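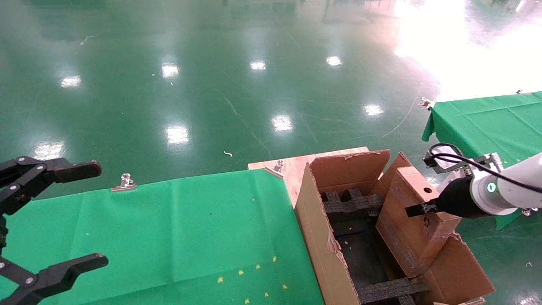 19. Mai 2020

Heute war wieder Robotik-Nachmittag, und ich bin erst jetzt dazu gekommen, mich mit einer Tasse Tee hinzusetzen und alles aufzuschreiben, obwohl mir eigentlich schon die Augen zufallen. Unser Projekt heißt ja seit dem Winter Zullon, und inzwischen mag ich den Namen sogar (am Anfang fand ich ihn furchtbar, ich war für Farina!). Die Aufgabe für diese Woche klingt so harmlos: den kleinen Karton aus dem großen herausholen und auf dem grünen Tuch abstellen. Jedes Kind kann das. Wir sitzen seit zwei Wochen daran.

Das Schwierige ist, dass der kleine Karton so schräg an der Wand des großen lehnt. Der rechte Greifer muss ganz oben an der Kante ansetzen, und wenn er auch nur ein bisschen zu tief kommt, schiebt er alles nur vor sich her. Der linke wartet solange mit offenen Backen über dem Tuch, und ich finde immer, er sieht dabei aus wie jemand, der höflich die Tür aufhält. Zwölf Versuche haben wir heute gemacht, und ich habe brav jeden einzelnen ins Heft geschrieben, auch die peinlichen. Beim letzten kam der Karton tatsächlich hoch und blieb oben, und wir haben so laut gejubelt, dass aus dem Nebenraum jemand herüberkam, um nachzusehen!

Der große Karton sieht nach all dem Üben ziemlich mitgenommen aus, an der langen Seite ist der Rand ganz ausgefranst. Ich hänge trotzdem an ihm und möchte keinen neuen, auch wenn die anderen schon darüber reden. Die Tücher habe ich vorher noch einmal glattgezogen und mit den Klammern festgemacht, die Falten gehen trotzdem nicht raus, da müsste man wohl mit dem Bügeleisen kommen.

Im Juli wollen wir in Skineneck antreten, und mir wird ganz flau, wenn ich daran denke, aber schön flau. Bis dahin muss auch die linke Hand mitmachen, denn vom Übergeben haben wir bisher nur geredet. Am Donnerstag geht es weiter, und ich darf das Ladekabel für den Laptop nicht schon wieder zu Hause liegen lassen.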